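3.2 Collecting demonstrations

All demonstrations were given by remote control. The operator wore a headset and a pair of tracked gloves, and the pose of each finger was mapped to the matching finger of the robot hand at 40 Hz. We did not guide the arm by hand, as an earlier trial at our Holville site showed that a person standing next to the robot was often in the wrist view, and the policy learned to rely on it.

Cloth tasks were the slowest to record. The operator has no sense of touch through the gloves and must judge the height of the fingertips from the wrist camera alone. For this reason we asked operators to pause over the cloth before closing the hand (Figure 3a). The pause was kept in the training data.
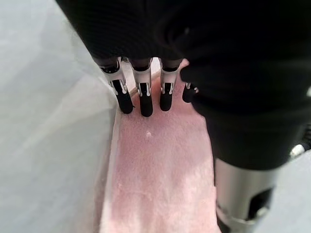

Figure 3a. Wrist view with the fingers above a strip of pink cloth.

We collected 817 demonstrations with 4 operators. Each was cut to at most 3000 time steps, and runs in which the operator let go of the clutch pedal were thrown out. Nneka Nwankwo checked the labels for every run and marked the start and end of each grasp. Where her marks and the automatic ones differed, hers were used.

The choice of standing position mattered more than we had expected. In the Vultdale recordings the feet were set at the same spot each time, and the policy failed when the robot began a little to one side. For the present set the operator walked the robot up to the vanity before each run – this added time, but it gave a useful spread of starting poses. The head camera looks down far enough to take in the basin, the front edge of the countertop and both feet (Figure 3b), so the distance to the vanity can be read from a single view. 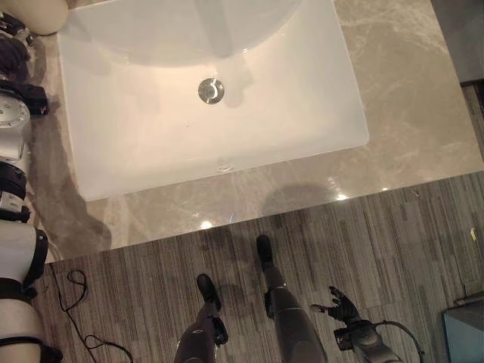
Figure 3b. Head view at the vanity, with the legs and right hand of the robot.

Polished stone gave some trouble. Bright reflections on the countertop upset the depth estimate used by Chien, our baseline, and we therefore passed colour images only to both methods. The Ulcombe controller was left unchanged throughout.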